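By Corina Riedl
March
4 shares - 0 comments

5.2 Missed closures on small, smooth objects

The most common fault in the tidying task was a missed closure: the fingers shut beside the object, or slid off it, while the log recorded a grasp. We reviewed 3,000 attempts by hand and marked 483 as failed. Of these, 382 were missed closures. The rest were mostly collisions with the rim of the box.

The fault came from the way Nenuvus, our control software, decides that something is being held. It reads the finger gap and treats any value above a fixed threshold as a grasp. The ribbed pads give a little when they press against each other at an angle, and the gap then stays just wide enough to pass the test. Figure 4 shows the work area with the fingers open over a small pink holder.
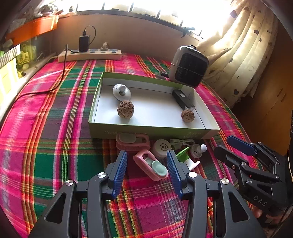

Figure 4. Two-gripper tidying on a patterned tablecloth, with small items in front of and inside a green-rimmed box.

A false grasp would matter less if the arm stopped afterwards. In our trials it carried on to the box and opened over it, and the next step was planned as if the object had been moved. On several runs the second gripper was then sent to a spot that was still occupied. One such contact bent a finger link, and we halted work until the part had been replaced.

We tried raising the threshold first. This cut the false grasps but caused thin objects to be dropped on purpose, as the software no longer believed it had them. The version used in Section 6 keeps the old threshold and adds a short lift - the gap is read again before the arm travels any further.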